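Chapter 7
Hand-Held Gripper Kits: Choosing and Assessing a Commercial Product

Earlier chapters treated the robot arm as the source of motion data. A person moved the arm, by joystick or by a linked leader arm, and the joint positions were logged. The method is accurate but slow, and it ties every recording to the room where the arm is bolted down. This chapter covers a product class that leaves the arm out of the recording step. The operator carries a pair of grippers, performs the task directly, and the motion of each gripper is recovered afterward from video.

The worked case is the Beveck two-hand kit, sold by Zultel with an optional labeling service. It was chosen for its plain construction and for the review data published with it. Readers with access to a different kit can follow the same steps.

7.1 Working Position

Most desk tasks are recorded seated, with one gripper in each hand and the work object between them. Figure 7.1 shows a keyboard as the work object. Each gripper carries a white cube printed with square black-and-white markers behind its fingers. Software finds the markers in the head-level view and computes the position and angle of the cube, and from that the position of the fingertips.

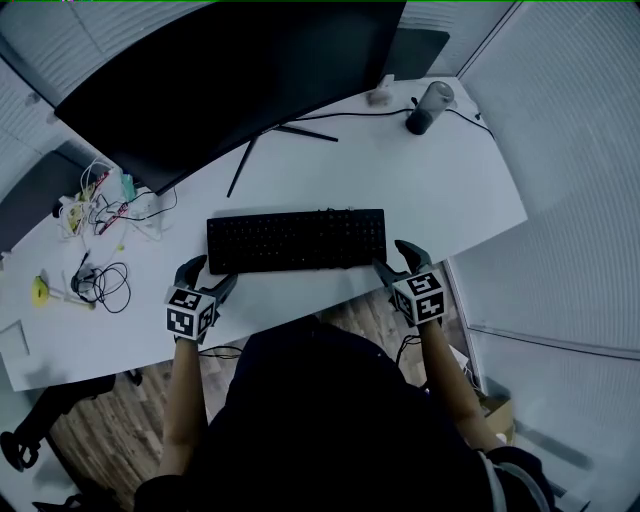
Figure 7.1. Photo: Hanne Zoëga / Zultel. Reprinted with permission.

Two points follow from this layout. First, a marker face must be visible for the pose to be computed, so wrist angle matters more than it would in ordinary handling. Second, the background need not be cleared. Cables and other small items at the side of a desk are acceptable if they stay clear of the path of the hands — a trained policy will meet such items in use.

7.2 The Review Data

Khang Đồng and Taras Hnatiuk tested the kit over 607 recordings made by 25 operators. They report three values for each recording: the share of video in which both cubes were found, the drift between start and end poses, and the time needed to reset the task. Section 7.4 explains how to compute each value from raw logs.

The supplier rates a set of finger pads for 2,000 closures. Pad wear changes the grip width at full closure and should be checked before drift is blamed on the markers.

Terms used in this chapter: marker cube, pose, drift, reset time, occlusion.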